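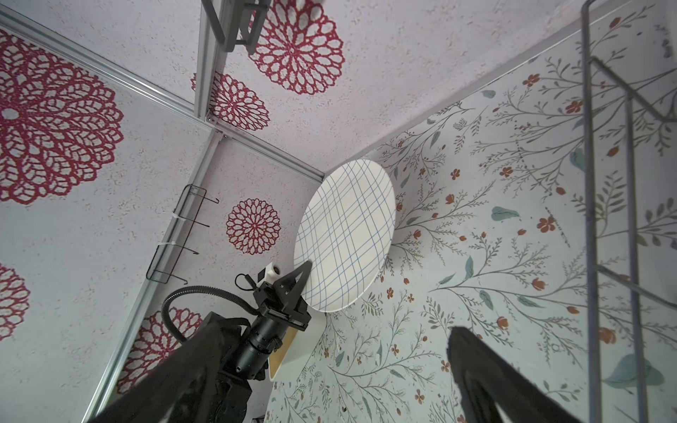

**Plates and Portions: What One Cafeteria Throws Away**

Cuiping Fu
Term project, submitted 7/3/22

**1. Why I chose this topic**

Our cafeteria at Prorcombe changed its dinner plates in February. The old plates were small and plain. The new ones came from several suppliers and are wider, with patterned rims. Soon after the change I heard students complain that they were getting too much rice. The kitchen manager said the serving spoons were the same as before. I wanted to find out if people were leaving more food on the plate, and if the size of the plate had anything to do with it.

**2. Background**

The usual argument is that a fixed amount of food looks smaller on a large plate, so the person serving adds more. Studies on this do not all agree. Some find a clear effect when people serve themselves and little or none when someone else does the serving. Our cafeteria has both kinds of line – the hot counter is served by staff and the rice and vegetable bar is self-serve – so it was a good place to compare the two.

**3. Method**

I collected leftovers at the tray return during lunch. Students were asked to leave their plates on a side table, and I scraped each one into a bin on a Dasel kitchen scale and wrote down the weight. Bones, peels and napkins went into a separate bin and were not weighed. In total I weighed leftovers from 1,505 plates. I noted which line the food came from and if the plate was the old or new kind.

I also gave out a short paper survey at the door. It asked how hungry the person had been, if they had gone back for seconds, and why they left food. I got 136 surveys back. Of these, 71 were from people who had used the self-serve bar.
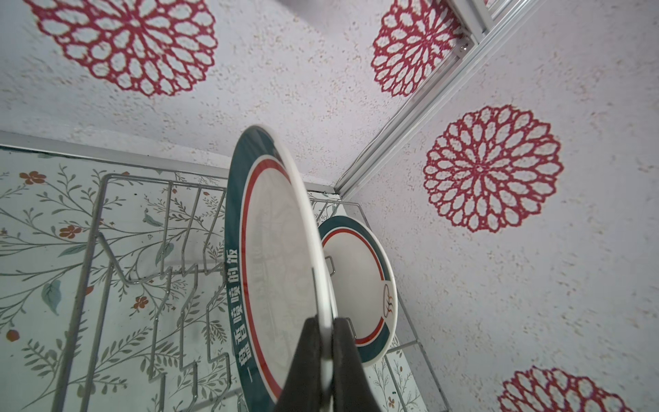
*Figure 1. Plate with a teal rim and Chinese lettering.*

**4. Results**

Leftovers from the hot counter did not change much between old and new plates. Leftovers from the self-serve bar were heavier on the new plates, and most of the extra weight was rice. Vegetables were left in small amounts on both.

The most common reason given in the survey was "took too much." The next was "did not like it," mostly about the steamed squash. Very few people said they had run out of time, which surprised me, as the lunch period is short.

**5. Problems**

The old plates were already being taken out of use, so I had fewer of them to weigh. The menu also changed from one week to the next. On noodle days there was almost no rice to leave, and I should have recorded those days separately from the start. My scale had to be reset often and I lost one set of readings when the sheet got wet.

Mr. Peng, my advisor, pointed out that people who know their food is being weighed may eat more of it. I agree, but I could not find a way around this with one person doing the weighing.

**6. Suggestions**

I would ask the kitchen to put a smaller spoon in the rice tray and keep the new plates. Replacing the plates again would cost money, and a spoon is cheap. The kitchen's supplier, Bestus, already carries one in a smaller size. If the test is repeated, it should cover at least 3,000 plates and keep noodle days apart.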